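Projects > Robot Learning > Student Reports > Hanging Small Accessories

Collecting Hand-Held Gripper Demonstrations for a Hanging Task
Mateja Nedeljković and Mulugeta Birhane
Supervisor: Ljubica Kolev

3. Data collection

3.1 Task

The policy is to learn to move hair accessories between a tabletop and a small display stand with a tray, a post and a crossbar. We chose the task for the ribbon loop. A rigid part can be described by a single pose, but a loop changes shape when the item is lifted, and the policy has to place the loop over the bar without seeing all of it. Section 2 covers earlier work on rigid hanging tasks.

3.2 Procedure

One person holds a gripper in each hand and performs the task at normal speed. Every episode starts with both jaws open and ends when the hands are withdrawn from the stand. The stand is shifted and turned between episodes within an area marked on our layout sheet. Operators were told to avoid regrasping in the air. If an item fell outside the reachable area, the episode was stopped and labeled as failed.

Recording ran over several sessions in September. Synchronization and export were handled with Plisell, and labels were entered in Kelmendi directly after each episode. We recorded 295 episodes. Of these, 17 were removed for lost marker tracking and 66 were labeled as failed but kept in a separate split. The first 80 episodes used a slower operator pace, which we later dropped — the resulting motions had long pauses that the policy copied.

3.3 Views

Two kinds of view are stored for each episode, one from the operator's head and one from the gripper. The head view gives the position of the stand and both hands. The gripper view gives the contact area between the fingers but often loses the crossbar, so neither is sufficient alone for the final placement.

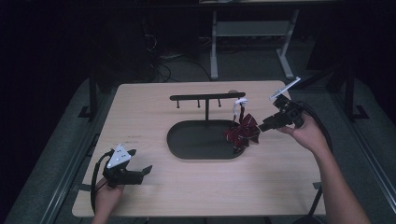
Head view, with the bow held in the right gripper.

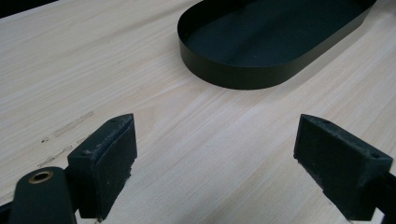 3.4 Review remarks

Celeste Bettencourt commented on the draft that the failed split should not be treated as one class. In her reading, a missed grasp and a missed crossbar are separate errors, and a policy trained to avoid both at once may learn only to move slowly. She asked for the two to be relabeled before any training run is reported, and for the slow episodes to be listed by operator.

We have started the relabeling. The missed grasps are done and the crossbar errors are still open. The list by operator will be added to Appendix B.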